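Saving Water in Shared Kitchens: speaker notes

Slide 1. Welcome
Thank the Judgate hall for having us. Say where the toilets are. The talk runs 44 minutes with questions at the end. Handouts are on the side table, so people needn't copy the slides down.

Slide 2. Why kitchens
Most people think of gardens and showers first. A shared kitchen is different. Plenty of people use it, none of them see the bill, and the tap gets left running while someone looks for a tea towel. In the Niklow building we read the kitchen meter before we changed anything. It came to 1215 litres for the week. Pause there and let them do the sums for their own place.

Slide 3. Washing up by hand
Fill the sink, wash, then rinse in a second tub. Scrape plates into the compost first. Glasses go first and greasy pans last. If there's only one sink, a plastic tub does the job for rinsing.
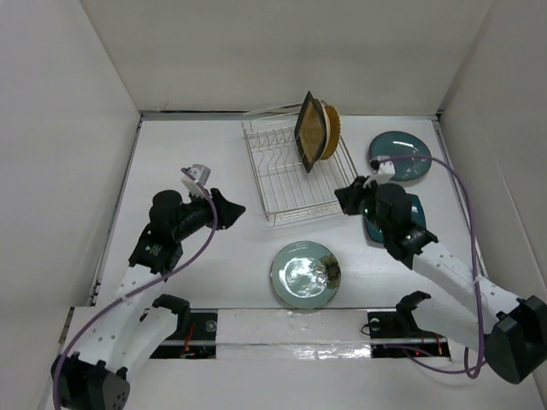 Plates standing on edge in a wire rack.

Mention air drying here. It saves on tea towels and the washing machine load that goes with them. Someone usually asks about hygiene. Clean plates left to drain are fine.

Slide 4. The tap itself
Aerators screw on by hand in most cases. Take the old one off and check the thread before going to the hardware store. Darkitz had 5 taps and 2 of them dripped. New washers fixed both. Pass the sample aerator around the room and remember to get it back.
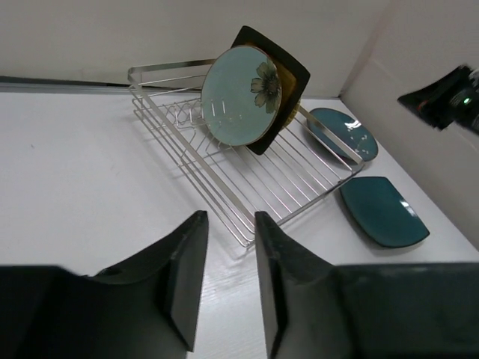
A dripping tap is easy to ignore because the sink is there to catch it. Put a jug under it overnight and measure what you have in the morning. Do this before calling the plumber, so you can tell them how bad it is.

Slide 5. Reusing rinse water
Cool rinse water can go on ornamental plants if the detergent is mild. Keep it off the vegetables. Don't store it overnight, as it smells. Check your local council's greywater rules first.

Slide 6. The Erraji trial

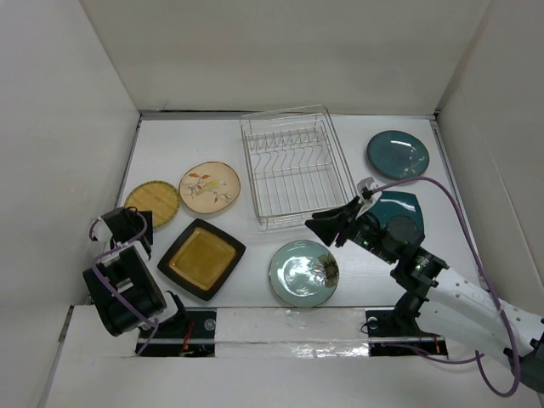 Erraji, September 2020

Small kitchen, long roster, old plumbing. They put up one sign over the sink and wrote the meter reading on a whiteboard each week. People started asking about the number. Skip the graph if time is short.

Slide 7. Questions
Repeat each question into the microphone. Leave the contact slide up while people pack away the chairs.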